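Reviews > Classroom Kits > Grippers

We use cookies to remember your preferences. Accept all | Manage

I run the after-school robotics club at Groltthorpe, and in June we bought a pair of Borar hand-held grippers on the theory that students who have squeezed a box themselves will write better code for squeezing a box. The theory is mine, so I'm grading it kindly.

The manual is 48 pages long and devotes one of them to the fingers, the part you bought it for. The yellow tips are good, though. They show up well against a white tabletop, and a student can tell at a glance whether both are lined up before closing. The housing is big for smaller hands, and our younger members switch to two fists by the end of a session.

Our standard exercise is the clip-lid food container. Two people, one gripper each, ten minutes, open it and close it again. Plain round table, no other props. It looks like lunch and feels like surgery. 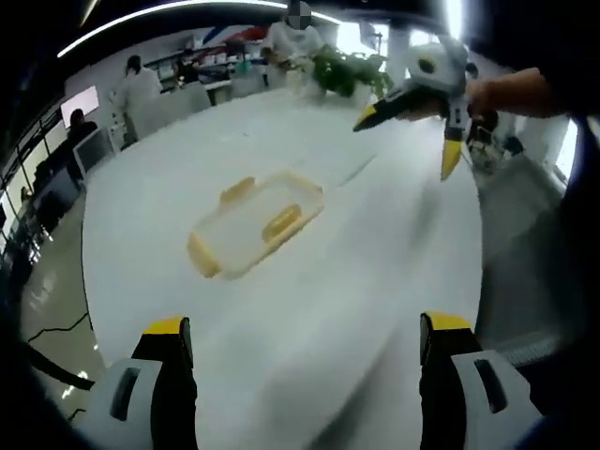

Benedita Esteves thinks I'm being unfair about the size, and that the real trouble is the trigger spring, which she would happily swap for the softer one in the old Plestorari set. She also wants it on record that her team had the lid off first on Tuesday. So recorded.

She has a point on the spring. It's stiff when new and loosens after 200 squeezes or so the box claims – ours are still thinking it over. Spare tips come in packs of 10, and you'll want a pack, as the pointed ends pick up scuffs from clip edges.

Would I buy them again? Yes, with the softer spring, and a shorter manual.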